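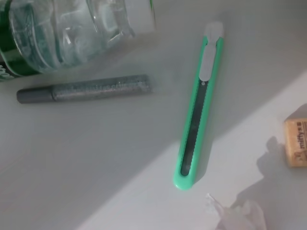

Desk stuff, minus the notebook

Desk carry for the new year – talk me out of buying more
Forum: Paper, Pens and Desks

flarnau_2
Posted Tue 19 December

I keep reading that you need a "system" for a small desk. Trays, risers, a felt mat, a magnetic strip for the knife. I don't buy it. My table is white, it gets the sun, and what lives on it is a marker, a utility knife and a bottle of water. The notebook goes in my bag. I've worked like this since the spring and have not once wished for a felt mat.

My sister sent me a link to the Nirkura desk organizer, which has 8 compartments. I own three things that would fit in it. Has anybody bought one and still used it after the first month? I'm looking for reasons to spend the money and not finding any.

paperweight_lins
The organizer is fine. I have it. I use four of the compartments, and one of those is for crumbs as far as I can tell.

What I'd question is the bottle. On its side, on the same table as your paper? I lost a whole ledger that way. Stand it up or put it on the floor.

flarnau_2
Cap's tight. It rolls less than you'd think, and if it's upright I knock it over with my elbow. Lying down it has already fallen.

paperweight_lins
That is not how leaks work.

Mounir Filali
I was going to stay out of it, but I have to ask about the marker. Silver glitter barrel, gray cap. Is the ink any good or did you buy it for the looks? Every sparkly pen I've ever owned has been a bad pen in a nice coat. I can't make out the writing on the side so I don't know the maker.

flarnau_2
No idea who makes it. It was in a drawer when I moved in. Writes gray, dries fast enough, doesn't come through on the cheap pad. On thin paper it does. I'd give it a six.

Mounir Filali
A six from you is high. Does the cap click when you close it? That's my test. If it just slides on, it'll be dried out by January.

flarnau_2
Clicks, but softly.

Mounir Filali
January, then.

cutmat_queen
Okay but can we talk about the knife, because I love that green! I had a pink one with the same sort of slider on the front and I used it for everything (boxes, stencils, one very bad haircut for a doll) until the slider got loose and the blade started creeping back in whenever I pushed on it. Does yours stay put?

flarnau_2
It stays put for tape and envelopes. I haven't asked more of it than that. I'm not convinced these small ones are made for anything thicker, whatever the package says.

cutmat_queen
Oh, they'll do cardboard! You just go over it a few times – light pressure, fresh edge. I did a whole dollhouse wall that way.

old_flerenico
I disagree with that. Mint green or not, it's an envelope knife. I open boxes for a living and I would not lean on a narrow plastic handle like that. The blade flexes, you push harder, and then you're looking for a bandage. Get a metal body for boxes and keep the green one for mail.

cutmat_queen
I said light pressure.

old_flerenico
Everybody says light pressure.

paperweight_lins
At least the blade is in. I've seen desk photos on this board with an inch of it out and a coffee next to it.

flarnau_2
So far I've got one vote for crumbs, one for a metal knife and a death sentence for my marker. Still not hearing why I need the organizer.

Mounir Filali
You don't. The only thing I'd buy is a cheap cup. Pen and knife go in it, you get the table back. A jam jar does the same job.

old_flerenico
Knife point down in a jar with a pen, and you reach in without looking. No thanks. Flat on the table is better, where you can see it.

Mounir Filali
It retracts. That's what the slider is for.

old_flerenico
If you remember.

cutmat_queen
I'd go for a little dish! A soap dish, even. Mine was two dollars and it holds my knife and all my clips, and nothing rolls off when the cat comes by.

flarnau_2
A soap dish I could live with. I think there's one under the sink. If it's too short for the marker I'll be back to complain.

paperweight_lins
And the bottle?

flarnau_2
The bottle stays where it is.

Thread views: 2869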